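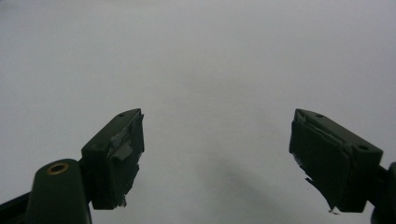 Walls, ceilings and painted surfaces

Guest house Tristitz, yearly safety check before the August bookings
Checked on Jul 24, 2022, all floors and the yard

Marks used: OK = in order, R = repair needed, W = watch and check again

1. Ceiling paint in the bedrooms: OK
Room 8 was painted again in spring with the white from Clarnusetti. I pressed with the thumb in all corners and the plaster is firm.

2. Wall behind the breakfast buffet: W
There is a thin crack from the socket up to the shelf. I made a pencil line at its end. If the crack passes the line before winter, we must call the plasterer.

3. Bathroom tiles: R
Room 17, two tiles under the basin sound hollow when knocked. The silicone at the shower tray is black and must be cut out completely. Please do not put new silicone over the old one, as was done last year.

Stairs and corridors

4. Handrail, main stairs: OK
All screws tightened.

5. Handrail, cellar stairs: R
The lowest bracket moves. The plug in the wall is too small for the screw. Until it is repaired, guests should not be sent to the bicycle cellar alone.

6. Stair edges: W
The rubber strip on the third step from the top is lifting on the left side. Glued for the moment.

7. Emergency lights: R
The one beside the linen room stayed on for 26 minutes in the test and then went dark. The others were still burning when I stopped after 40. Battery is ordered from Wurkier, delivery time was not told to me.

8. Escape way to the yard: OK
The door opens without key from inside. On my first visit in the morning there were folded chairs in front of it. They were taken away while I was present. The chairs belong in the shed, also when it rains.

Kitchen and laundry

9. Fire blanket: OK
Hangs beside the door, can be reached without passing the cooker.

10. Extractor filter: R
Very greasy. Wash both sides and let it dry before it goes back.

11. Tumble dryer, brand Ojo: W
Lint filter clean, but the hose behind is bent. Pull the machine forward a hand's width. The dryer should not run at night.

12. First aid box: R
The plasters are used up and the burn gel is over the date. The list inside the lid is from the former box and does not fit the contents.

Outside

13. Yard lamp: OK

14. Paving at the gate: R
One stone stands higher than its neighbours, a suitcase wheel catches there easily. Sand and a rubber hammer are enough for this.

Points 5, 7 and 12 come first. The next visit is only for the points marked R, so please leave this sheet in the office folder with the receipts.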